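Sorting Small Items Into Open Bins

Last updated: March

Clirgate guides, storage section

This page covers setting up open bins for small household items that are handled daily: cloths, chargers, tape, spare buttons, travel bottles. It does not cover lidded boxes or drawer dividers.

Before you start

Clear one flat surface at about waist height. A table works better than the floor, as you will be comparing bin depths side by side. Put everything to be sorted on one side of the surface and keep the other side for the bins.

You need:

Two open bins of different sizes
A tape measure
A soft cloth
Dish soap
Removable labels

Choosing the bins

Use a solid-wall bin for the larger group. Solid walls hold their shape when soft items are pressed in. A handle cutout on the short side lets you pull the bin off a shelf with one hand. Check that the cutout sits above the fill line, or items will work their way out through it.

Use a perforated basket for the smaller group. The grid lets air through and makes the contents partly visible from the side. It will not hold anything narrower than its openings. Pens, pins and loose screws belong elsewhere.

Measure the shelf before buying. Allow 30 mm of clearance above the rim so that a hand can reach in without the bin being moved. The Uvero medium bin is 129 mm tall and fits a shelf opening of 159 mm or more. The Joo basket is shorter and will go under most cabinet shelves.

Sorting

1. Separate fabric from hard items. Fabric expands after it is put down and will lift anything placed on top of it.

2. Fold flat cloths to the inside width of the bin. A cloth up to 200 mm square can be folded once. Larger pieces should be folded in thirds, then in half.

3. Leave large fabric out of the bins. Anything that still stands above the rim after folding goes on the shelf itself, stacked by size with the fold facing out.

4. Place folded cloths on edge in the solid-wall bin. Stop when a flat hand still slides in at one end.

5. Place hard items in the basket in a single layer. If a second layer is needed, use a second basket.

6. Put the item used most often nearest the front edge.

Labeling

Attach the label to the short side, below the handle. On a perforated basket, adhesive labels lift at the corners; tie a paper tag through the grid instead. Name the contents by use ("dusting," "travel") and keep each label to one or two words.

Cleaning

Empty both containers every 3 months. Wash with warm water and dish soap and dry fully before refilling. The openings in a perforated basket hold lint; run a soft brush along the grid from the inside. Avoid scouring pads on white plastic, as fine scratches collect dirt.

White plastic bin and perforated basket side by side:

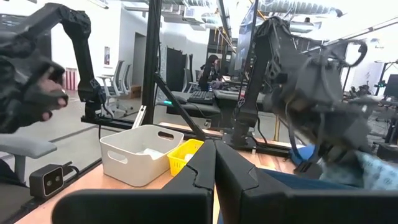

Lara wrote in to say that tying the tag on the inside of the basket works better on a deep shelf, where a tag on the outside catches each time the basket is pulled forward, and asked whether the 30 mm clearance still applies on a pull-out shelf.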